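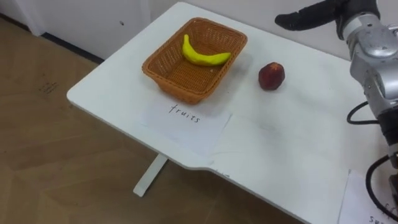 A wicker basket on one of the white tables.

Sharing Table Comes to Hadby, and My Spare Plums Finally Have Somewhere to Go

9th May

If you've ever stood in your kitchen looking at a bag of apples you were never going to get through, you'll understand why I'm so pleased about this one. Hadby is getting a food sharing table! It opens in the old Flavis shoe store on Camenzind Street, and anyone can drop off or pick up fruit, bread and canned goods without signing up for anything.

The idea came from Cempaka Purba, who moved here from Dromier a few years back and missed the one she used to walk past on her way to work. She started asking neighbors last November whether they'd use something like it. She got 958 replies to a one-page survey, in a town where we can barely get people to answer the one about parking.

"I figured I'd get my street and maybe the next one over," she told me when I called her. "Then I ran out of envelopes and had to go back to the store twice."

The money side is pretty modest. A bake sale and a very loud quiz night brought in $2,598, and $1,711 of that has already gone on a secondhand fridge, shelving and the first stretch of electric bills. The rest is being held back for repairs (the fridge hums, apparently, and Cempaka doesn't trust it).
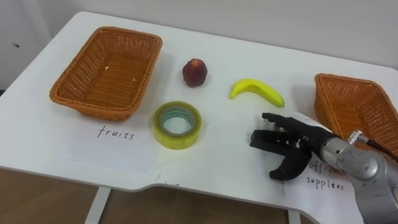 Wicker baskets, with a handwritten "fruits" label in front of one of them.

How does it work? You bring what you have, put it with the other stuff of its kind, and take whatever you like the look of. Homegrown produce is welcome, and so is store-bought food as long as it's inside its date. Cooked food, raw meat and anything opened will be turned away. Home-canned goods are still being argued over – I heard three different answers from three people, so hang on to your pickles for now.

I did ask about the thing everyone asks about, which is what happens if one person walks in and clears the shelves. Poul Hauksdóttir, who is handling the opening hours, didn't seem bothered. "Then they had a big family or a big freezer," he said. He's more worried about zucchini. By late summer he expects to be begging people to take it away, and he's already collecting recipes to hand out at the door. I've promised him my zucchini bread one, which uses up two big ones and freezes really well.

Hours are mornings from eight to eleven to begin with, plus two evenings a week once there's a rota to cover them. Flyers have gone out to 600 homes on the north side of town, and the south side should get theirs next. If you didn't get one, the same information is up in the library window.

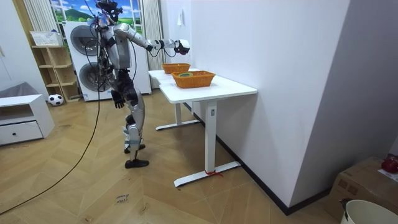
The white desk, with baskets on top and a robot standing by it.

Parking is on the street, and the lot behind the bakery is free before noon. There's a step at the front door, but the side entrance on the alley is level and wide enough for a stroller – ring the bell if it's closed. Bring your own bag, please, and if you have clean egg cartons to spare, Cempaka would love them. She has a neighbor with far too many hens.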